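Progress report for February
Cooling water and condenser work, Pranton plant
Prepared by Lingyun Yin for Obadia Mrema

Work this period went mostly into the condenser on line 2. The old tube bundle was pulled and 42 tubes were found with pitting near the inlet end. We had planned to plug the worst of them, but the tube sheet was in good shape and Aiguo Hou recommended a full retube. Workneh supplied the new tubes under the existing order, so the unit price did not change.

The bundle is back in place and passed its pressure test at 200 psi. Water-side pressure drop has not been measured under full load yet – the line is still running one shift. Vega Cuesta will take those readings when the second shift starts.

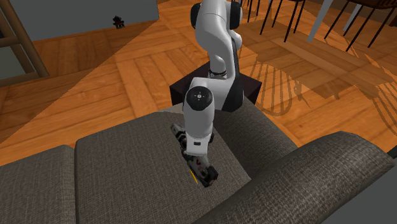 Robot arm on its pedestal next to the sofa, computer rendering.

Cooling tower: the fill in cell 3 has been replaced and the drift eliminators cleaned. The fan gearbox is noisier than it should be. An oil sample went to the Sekari lab and we are waiting on the result. If it shows metal, we will ask to move the gearbox rebuild forward from next year's budget.

Water treatment: the inhibitor feed pump lost prime twice and has a new foot valve. Shuzhen Deng has changed the blowdown setpoint and conductivity is now within limits.

Spending is under budget for the period, mainly in contract labor. The retube will use up most of that difference once the final invoice arrives.

Still open: load readings on the condenser, the oil result, and a decision on insulation for the return header.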